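**Umo reading program – update for Pascal Masson, 4/13/25**

Pascal – quick one, full numbers to follow once Dreridport sends theirs.

Enrollment first. 39 adults signed up at the Jorport site, target was 80 by June. Behind, yes. Evening group is full, the morning group isn't. Moving one morning slot to Saturday and putting flyers in the laundromat and both clinics. Should of done that in the winter.

Tutors: 10 trained, 2 dropped out (one moved, one new job). Remaining ones are carrying bigger groups than we'd like. Next training is set, room booked, need sign-off on the snack money again.
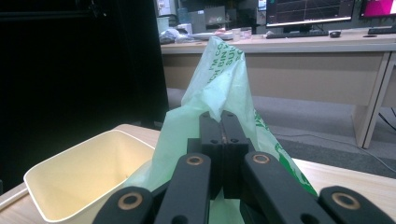 *Black hand-held gripper, copper-colored bushings on the links.*

Books. The Roussel order came in short, the level one workbooks are missing and teh invoice shows them as shipped. Called twice. Photocopying in the meantime, so the print line will run over. I'd like to shift some from travel to cover it – is that OK without a formal amendment?

Testing: baseline done for everyone in the evening group. Morning group half done. Scores are lower than last year on spelling, about the same on comprehension. Don't read much into it yet.

Still need from you:

- answer on the travel money
- Dreridport contact for the bus passes
- signed copy of the lease letter

Budget sheet coming separately, the totals tab is broken and I'm fixing it tonight.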